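April, late evening

Second long day on the hand-guided demonstrations. I got in before eight, brought the arm up, ran the joint check and found the wrist reading high again. It had settled by the time I had made tea, so I logged it and carried on. If it does the same tomorrow I shall swap the cable before I touch anything in the settings.

The job is still the Pretine task: pick the sleeve from the left tray, turn it a quarter, set it down in the right tray with the slot facing out. By hand it takes a person a couple of seconds and no thought. By leader arm it takes me a good deal longer, and most of that goes on the turn. I can feel the leader's wrist run out of travel before the follower's does, so I have to let go, re-clutch and start the turn again from a worse angle. Every re-clutch shows in the recording as a flat stretch where nothing moves. The Lusora trainer copies flat stretches faithfully. Last month's policy would stop over the tray and wait, exactly as I do.

So the plan this morning was to drop the leader arm for the turn and push the follower about directly, with gravity compensation on and the brakes off. I recorded 70 that way before lunch. The motion is much cleaner. The drawback is that my own hand and sleeve are in the overhead view for all of it, and the policy will never see a hand there when it runs. The wrist view is mostly clear of me if I hold the arm above the elbow, which is tiring and makes the small movements clumsy.

After lunch I went back to the leader arm and changed how I set up each run. The wrist now starts turned well the other way, so that the whole quarter turn fits in one sweep without re-clutching. It looks odd at the start and it feels odd for the first few, then it is fine. I should have tried it in the first week. Of the afternoon runs I threw out 6: some for dropping the sleeve, the rest for hesitating over the tray. I am being stricter about hesitation than about drops. A drop is at least easy to spot afterwards.

The total across all sessions, with today's added, stands at 3,763. That includes the old Llorente set, which I trust less and less. It was taken with the previous pads, at a different grip force, and whoever drove it closed the fingers early and slid into place. Mine close late. Mixed together, the two habits give something in between that does neither. I have asked Stokavham whether we may train without it. No reply so far.

Notes on the gripper, for my own use. The opening needs to be set to the same width at the start of every run and I had been doing it by eye. It is now written into the reset step. Grip force is down one notch, as the sleeves were coming away marked. I went over the fasteners on both fingers with the small driver. One on the left took a quarter turn, the others were tight.

Light is the other nuisance. When the sun gets round to the high window the wrist view goes pale in the middle and the fingers throw shadows that move as the afternoon goes on. I am in two minds. A blind would give me a steady picture, but the thing has to work in a room with windows. For the moment I am leaving it alone and writing the time against each batch, so that I can split them later if the training goes wrong in some way that looks like light.

Remote control from the upstairs office was tried for the last hour. The delay is small on paper and large in the hand. I found myself moving, waiting and moving again, and that is the hesitation I have spent two days trying to get rid of. I kept 7 runs for comparison and labelled them so they cannot get into the main set by accident. Without some feel of contact coming back up the line I don't think it is worth more time on this task. It might do for coarse work - clearing a tray, say.

Training started at half past six on the new runs alone, with a second job queued that adds the Llorente set, in case Stokavham want the comparison. Shoulders sore from the morning. Tomorrow: check the wrist reading from cold, replace the cable if needed, then more runs with the early wrist turn, sleeves placed nearer the back of the tray, where I have hardly any. 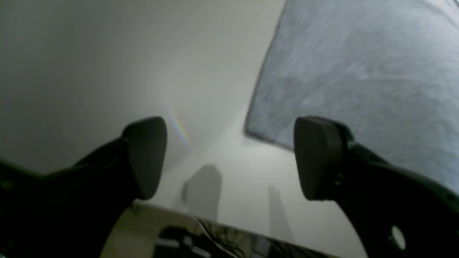 Wrist view, fingers open.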